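Thread on the Clilance, the two-armed room tidying robot from Imai. We have had one on trial at Traltside and a few people have asked whether it is worth the money. Long one, sorry.

First, what you get. The price covers the robot, the charger, a tablet for setting jobs and 36 months of software updates. Delivery and set-up were on top. Imai will lease it as well, but the lease doesn't include call-outs.

We only looked at the bedroom jobs. Imai also sells a kitchen package. We didn't ask for it and I can't tell you anything about it.

Set-up took most of a morning. You take it through the room once, mark on the tablet where the bin lives, and tell it which furniture to keep clear of. It keeps that for next time unless you move the bed.

The job most people ask about is litter and bins. Sweet wrappers, drinks bottles, packets on the carpet, that sort of thing, and then handling the bag.
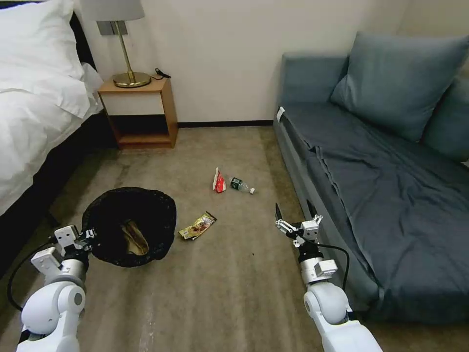
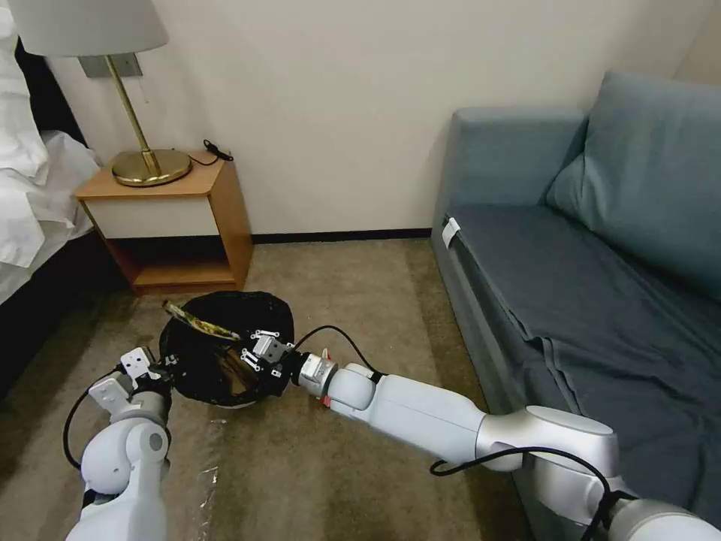 Traltside Rooms and Linen Team

We logged 156 pieces of litter over the trial. It picked up most of them at the first go. Bottles were the best. It is good at working out which way round they are lying.

Flat wrappers are slower. It comes down, misses the edge, backs off and has another try. If you are standing there waiting you will want to do it yourself. If you are next door doing the bathroom you won't notice.

Clear film is the weak spot. It left bits behind on several runs, mostly on pale carpet. Imai say an update is due in January. I'll believe it when I see it on our floor.

Bags: it needs both arms for these, one on each side of the rim. Our thin bags tore twice. We changed to a heavier one and had no more tears in the trial, so budget for better bags.

Speed. A lightly littered room took it 4 minutes for the floor. A bad one took much longer and we stopped timing. Any of us would be quicker by hand.

Noise is fine. You can hear the arms but you can talk over them. We wouldn't run it early in the morning with guests next door.

Battery got us through over 70 rooms in the fortnight with one charge a night. It never ran flat on shift.

We tried the Pulby last year for comparison. Cheaper and smaller, one arm, and it couldn't do anything with a bag. For picking up off the floor there wasn't much between them.

Support was decent. Hadiza Tamuno rang them with a fault on the tablet and had someone back to her the same afternoon. The manual is poor. Half the menus in it have different names on the screen.

Would we buy? For a small place, no. For a long corridor of similar rooms, I'd take the lease for a season and see. It still needs someone on the floor to check after it.

We've asked to keep ours a bit longer to try it on changeover days. Trial notes went to the office on 11/10/2019 if anyone on site wants to read the lot.

Replies open, but I don't have the lease price to hand so please ask Imai for that.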